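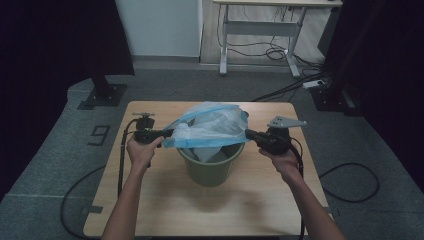

Olive-green bucket and drawstring bag on a table

Can a city council open its meetings with a prayer if one person objects?

Posted by Rawan Abu Hammour in Local Government & Law

Our council in Prutwood has started every meeting with a prayer for as long as I've lived here. In January a resident stood up during public comment and said it was unconstitutional and had to stop. The council president said the Supreme Court settled this years ago and moved on to the sewer contract. Both of them sounded completely sure of themselves, and I don't trust either one.

What I'd like to know is what the law says, with a case name if possible. I'm not looking for opinions on whether prayer is nice. I've already had about 91 of those on the neighborhood page, and not one of them cited anything. Also, does it matter that the same pastor gives the prayer nearly every time? He's a friend of the council president, for what that's worth.

Ghassan Ghanem
Member, 976 posts

The council president is closer to right, but "settled" is doing a lot of work in that sentence.

The two cases to read are Marsh v. Chambers (1983) and Town of Greece v. Galloway (2014). Marsh said a state legislature could open its sessions with a prayer from a paid chaplain, mostly on the grounds that Congress had been doing it from the beginning. Greece extended that to a town board, where nearly all of the prayers had been Christian. The vote was five to four. One person objecting doesn't make the practice illegal. Being offended isn't enough under Greece.

There are limits, though. The council can't order the public to take part, single out people who don't, or use the prayer slot to run down other faiths or push for converts over time. It also can't pick prayer givers in a way that discriminates by religion. So yes, the same pastor matters, or it might. Repeating one speaker isn't automatically a problem (the chaplain in Marsh served for 16 years), but if somebody from another faith asked for a turn and was refused, I'd want to know the reason given.

Who says the prayer can matter too. Appeals courts have split over cases where county commissioners gave the prayers themselves. Ask the clerk for the written invocation policy. If there isn't one, that tells you how much thought went into it. And none of this is legal advice, I'm a retired claims adjuster who reads too much.

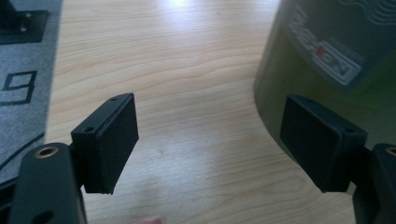

Black finger pads above a light wooden tabletop

Hiba Sleiman
Member

Separation of church and state isn't in the Constitution, look it up. Case closed. People need to find real problems, we have 3,000 people in this town and potholes you could lose a dog in.

Amerley Aryee
Member

I looked it up. The phrase isn't there, and neither is "separation of powers," and I notice people don't use that to close any cases. The First Amendment has an establishment clause, and the courts have applied it to states and towns since the 1940s. You can think they got it wrong — plenty of people do — but a town attorney has to work with the rulings we've got.

I agree with most of what Ghassan wrote. I'm less sure the policy will tell you much. Ours in Haddadin was one page, said "all faiths welcome," and as far as I could find out had never been mailed to anyone. Ask for the list of who was invited, along with the policy. You may have to file a records request.

Rawan Abu Hammour
Original poster

Thanks, Ghassan and Amerley. I've asked the clerk for both. She said she'd "have to see what there is," so I'm not holding my breath.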